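4. First reach test in the simulator

Now for the fun part — seeing your Tapley arm move! Run this section in the Otier simulator before you power up the real arm on your bench. The wrist camera view is the one you'll use most, so get to know it here.

Before you start: finish section 3 and save your joint limits.

1. Open Otier and load the shelf practice file.

2. Set the gripper speed to 30. You can go up to 800 later on, but slow is lovely for a first run.

3. Press Home and wait until all the joints show green.

4. Switch the main window to Wrist View.

5. Jog the arm forward in small steps. Stop when the fingers come near the shelf edge.

Note: The boards in the practice file will hide parts of the gripper from time to time. Keep the Side View open in the small window so you can judge the gap.
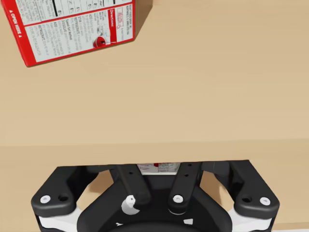
Fig. 4. Wrist View with the gripper partly hidden by the front edge of the board. A red and white food box lies on top, at upper left.

6. Back off, open the fingers fully and save the pose as SHELF 1.

Caution: Never send a saved pose to the real arm until you have measured your own shelf and typed in its height. Keep one hand by the stop button.

If the view stutters, lower the texture size to 2000 and reload. Small print on the boxes may look soft — your reach test will run just the same.

Go on to section 5 to pair the Jakico control board.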